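Talks > Robotics > Hands and grippers > Speaker notes

Programme Talks Speakers Travel Archive

Comparing a two-jaw gripper and a fingered hand on the same arm: speaker notes

Slide 1. Say who we are: the test bench at Mombridge. Mention Lullham, where the second arm is. Questions at the end please, the slot is short.

Slide 2. The question we were given. Leren wanted to know if a hand with fingers was worth the extra money over the plain gripper for light shelf work. Cards, small boxes, thin things stood on edge. Nothing over 500 grams.

Slide 3. The two tools. The gripper is the Van Loon parallel one, two flat jaws with rubber pads. The hand has separate jointed fingers. Same arm, same controller, same wrist camera for both. We changed the tool and the mounting plate – nothing else.

Slide 4. How we ran it. 40 tries per object per tool. 12 objects. A try counted as good if the thing came out of its slot and stayed held while the arm moved back to the start. Don't read out the whole table, it is in the handout.

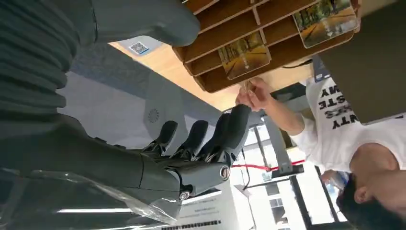

Slide 5. Wrist camera. We spent more time on this than on the tools. The camera rides with the wrist, so whatever way up the wrist is, the picture is too. Our operators coped with an upside-down view after a morning's practice, but the marker software needed its settings changed. Point out the QR sticker on the desk near the organiser. It is small, and with the forearm and fingers taking up this much of the view you have to plan the approach so a marker stays clear. The clear film over the forearm catches the light as well. With bright windows in view we fixed the exposure by hand and left it alone.

Slide 6. Results for thin cards. The gripper was better when the card stood square to the jaws. When it leaned, the jaws pushed it further back. The hand could hook a leaning card with a curled finger and then close on it. It was slower every time.

Slide 7. Results for small boxes. No real difference. Say this plainly, people will expect the hand to win.

Slide 8. Cycle times. Gripper closes in 500 milliseconds, hand in 900. Over a long shift that matters more than the odd dropped card.

Slide 9. What we told Leren. Keep the gripper for square stock, try the hand on the mixed shelves only. Move the camera further out before buying anything. Lullham will repeat the card tests in May with a longer bracket.

Comments (3)

Did you try softer pads on the jaws for the leaning cards? We had some luck with foam.

Useful talk. I would like to see the table with the two card sizes split out.

We gave up on wrist cameras and put one over the bench. Markers were never hidden again, but the arm got in the way instead.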